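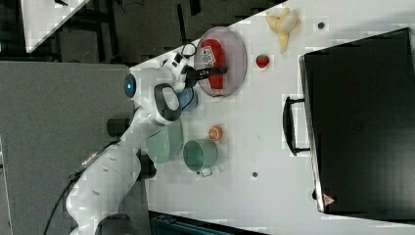
Gülizar Bayram asks whether the viscosity drift in the November ketchup lots could come from the viscometer and not from the starch. Fair point, checked first.

30 May 2022. Ran the 1000 and 2000 mPa·s oils on the Kudmont, spindle 5, bath at 20 °C. Both within tolerance. Instrument cleared.

Repeated the retained Todari lot, same spindle, fresh fill each time. Reading still falls during the first minute and then holds. Shear thinning plus some structure breakdown from pouring. Earlier readings were taken at whatever moment the display looked steady, so old and new values can't be compared directly.

From now on: rest the sample in the cup before lowering the spindle, read at a fixed time, log rpm and torque. Necati has the revised sheet.

Open: bath lid seal is worn. Serpil to order from Taşdemir.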